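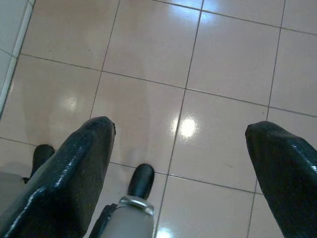
Charito Soriano said that the condition scores could not be compared across the two survey rounds as long as partly silted pipes were rated by one crew on the barrel and by the other on the inlet, and asked that the point be settled before any other item was taken. The chair agreed to move item 4 forward.

Culvert Inventory Working Group, Roldale and Zurkura Basins
Minutes of the technical meeting, Oct 29, 2021

Present: chair; Charito Soriano; Roldale road office (two); drainage section (three); Smadi field crew lead; Fedetti database support (by phone).
Apologies: Zurkura maintenance yard.

4. Condition scoring (taken first)

4.1 The drainage section confirmed that the field manual gives one score per structure and does not say which part governs. The Roldale crew has used the worst part of the structure. The Smadi crew has used the barrel unless the barrel could not be seen, and then the inlet.

4.2 Three options were discussed: keep one score and state that the worst part governs; keep one score for the barrel and record the ends in the notes; or record separate scores for inlet, barrel and outlet, with the overall score computed.

4.3 The Smadi crew lead said separate scores would add little time at the site, as the crew already walks both ends. The difficulty is outlets on private land, where access is often refused or the owner cannot be reached. Charito Soriano replied that an outlet not seen should be entered as not seen and should not take the inlet score, as happened on several records in the Zurkura headwaters.

4.4 Agreed: three part scores. The overall score is the worst of the parts seen. A structure with any part not seen carries a flag, and the flag is printed next to the score in every report.

4.5 Silt is to be recorded as depth over pipe diameter and kept out of the condition score. A sound pipe that is half full of gravel is a cleaning job and should go to the yard's list. The road office noted that the present mix has put several sound concrete pipes on the replacement list.

Action: drainage section to redraft chapter 3 of the field manual and circulate it before the next meeting.

1. Minutes of the previous meeting

1.1 Two corrections. In item 2.6, "corrugated" should read "ribbed". In item 5.1, the action on bridge-length structures belongs to the road office and not to the drainage section. With these changes the minutes were accepted.

1.2 Matters arising: the request for the old as-built sheets has been answered in part. The sheets for the river road are held on microfilm and the reader is out of service. Carried forward.

2. Status of the inventory

2.1 The database holds 2,635 structures. Of these, 1,928 have been visited and have a completed field form. The remainder are records carried over from the paper cards, with a location taken from the road log and no measurement of any kind.

2.2 Most of the unvisited structures are in the upper Zurkura basin, on gravel roads that are closed to the crew truck in wet weather. The Smadi crew lead proposed to leave them until the ground is firm and to finish the Roldale side first. No objection.

2.3 The road office asked whether the total includes driveway pipes. It does where the pipe is in the right-of-way ditch and the card system gave it a number. It does not where the landowner installed the pipe under permit. The drainage section accepted that this follows the history of the cards more than any rule. A note will be added to the summary sheet. No driveway pipes are to be added or removed until the permit file has been checked.

2.4 Duplicates. Fedetti reported that a distance check finds pairs of records lying close together on the same road with the same diameter. Some are true twin pipes. Others are one pipe entered from both the card and the field form. The check cannot tell these apart. Agreed that twin pipes will be entered as one structure with two barrels, each with its own part scores, and that the pairs will be reviewed by hand.

Action: Fedetti to send the list of pairs, sorted by road. Road office to review.

3. Location and elevation data

3.1 Positions are taken at the center of the road above the pipe. The drainage section would like inlet and outlet positions as well, so that the pipe can be drawn at its true skew. For hydraulic work the skew matters less than the inverts, and the inverts are missing from most records.

3.2 Discussion of whether inverts should be measured with a level or read off the aerial elevation model. Charito Soriano said the model is not usable at inlets, where brush and standing water raise the surface, and that slopes computed from it in the trial area came out negative on pipes known to drain well. The drainage section had the same result.

3.3 Agreed to measure inverts with a level, relative to a nail set in the pavement edge or a mark on the headwall, and to leave the tie to the survey datum for later. A relative slope is sufficient for the capacity check. Nail positions are to be entered on the form.

3.4 The form has no field for the nail. Fedetti can add one without a new release. Existing forms will show it as blank.

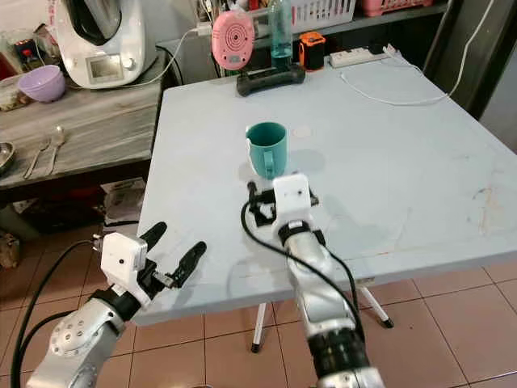

3.5 Blank is to be read as not measured. Zero is to be used only where the measured value is zero. Fedetti noted that the import from the cards wrote zero in every empty numeric field, so that cover depth, skew and headwall height all show zero on carried-over records. These will be reset to blank in one pass. The road office asked for a copy of the table to be kept as it stood before the reset, and this was agreed.

3.6 Cover depth is to be measured from the top of the pipe to the finished road surface at the shoulder. The crew has been measuring at the centerline on crowned roads. The difference is small on low fills and can be left as is for the completed forms.

5. Capacity check

5.1 The drainage section described the method. Each pipe is given a catchment from the elevation model, a design flow from the regional equations, and a capacity under inlet control at a headwater equal to the pipe diameter. The ratio of the two gives the capacity class.

5.2 Limits noted for the record: outlet control is not considered; ditch flow that bypasses one pipe and reaches the next is not routed; catchments below the smallest area covered by the regional equations are outside their range and have been run anyway. The last of these covers over 90 percent of the driveway pipes. Agreed to show the class for such pipes as "not rated" until a method for small areas is chosen.

5.3 The road office asked that the capacity class and the condition score be kept apart in reports. A single combined priority number was tried in January and was found hard to explain at the yard, where a pipe in good order had been placed above one with a rusted-out invert. Charito Soriano favored a simple two-way table of condition against capacity. Agreed.

5.4 Fish passage. Out of scope for this round. The perched outlet field stays on the form, and drop height is to be filled in where the outlet is seen.

6. Photographs

6.1 Each form calls for one picture from the inlet side, one from the outlet side and one along the road. File names are built from the structure number. Where a number was corrected after the visit, the files kept the old number, and the link is broken. Fedetti will match them by time of visit.

6.2 The road office asked for a scale rod at the inlet. The field crew has rods. No change to the form.

7. Retention of field forms

7.1 Paper forms are kept for 90 days after entry and then destroyed. Drainage section asked for a longer period in view of the changes under items 3 and 4, as sketches on the back of the form have not been entered anywhere. Agreed to suspend destruction until the part scores have been filled in. Forms already destroyed cannot be recovered, and those structures will take their part scores at the next visit.

7.2 Scanning of the backs only was suggested. The road office will see whether its scanner feeds the card stock.

8. Other business

8.1 Structure numbers on signs. The Zurkura yard has written to say that marker posts set close to the shoulder are being lost to the mower. Posts on the remaining roads will be set at the back of the ditch.

8.2 Pipe material codes. "Plastic, other" has been used for both smooth-wall and dual-wall pipe. Roughness differs, though under item 5.1 it does not enter the calculation. The code will be split for new forms only.

8.3 The draft summary sheet was not discussed for lack of time. Comments to the drainage section in writing.

9. Actions carried forward

Microfilm sheets for the river road: road office.
Redraft of manual chapter 3: drainage section.
List of close pairs, reset of zero values, nail field, photo links: Fedetti.
Review of pairs; check of permit file; scanner trial: road office.
Method for small catchments: Charito Soriano and drainage section.

The next meeting will be set once the redraft of chapter 3 has been circulated.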